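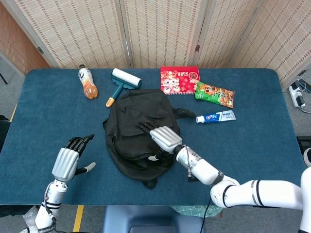 5.2 Open day at Quintela

The laboratory trials in Section 4 were run with only the authors present. To see how the bag task held up with people watching and talking, we repeated it at the Quintela open day. The robot and the Priveo control software were the same as in the lab, and no settings were changed between visitor groups.

Visitors came in by the side door and stood behind a line on the floor. Deolinda Calado gave a short introduction to each group and then the task was started. Groups were let in when the previous one had left, so some of them saw a full attempt and others arrived during a reset. We had planned to start every group at the same point and gave this up before lunch.

The task was to bring a backpack into reach, open the main compartment and hold it open long enough for an item to be removed or put in. Other everyday items were left on the table, including a drink bottle and a tube of toothpaste. Their positions were not fixed. Visitors were told they could ask for an item to be moved between attempts, and several children did.

Soft bags are hard for the system for the reasons given in Section 2. The fabric folds when it is touched, and a black bag gives the depth estimate very little to work with. The usual failure in the lab was a grip on two layers of fabric at once, which pulls the opening shut. At Quintela we saw this failure again, along with a second one that we had not recorded before: the strap slid under the body of the bag during the approach and turned it away from the hand. We stopped the attempt by hand when this happened and logged it as incomplete.

The longest attempt was 623 seconds, including one stop. Most of that time went to finding the rim. Visitors were patient with the search and less patient with pauses where the arms did not move at all, which several of them took for a fault. Figure 6 shows the holding stage, with the upper edge of the opening in the gripper and papers inside the bag.

Figure 6. Holding the main compartment open during the bag task.
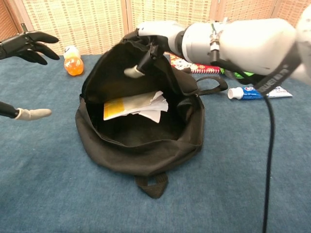
Filipa Bragança asked why the bag had to be held open at all, and said that at home she would hook it over a chair and use both hands for what was inside. The same point appears on other comment cards in different words. We had treated holding as part of the task from the start, following the protocol used at Gimwood, and had not tested a version where the bag is propped or hung.

We collected 32 comment cards. They were not designed as a survey and we do not report scores from them. The remarks fall mainly under speed, noise and what the robot was looking at. The last of these came up often enough that we added a screen with the live camera view for the afternoon groups. Questions about pauses became less common after that, though the afternoon groups were also smaller and we cannot separate the two effects.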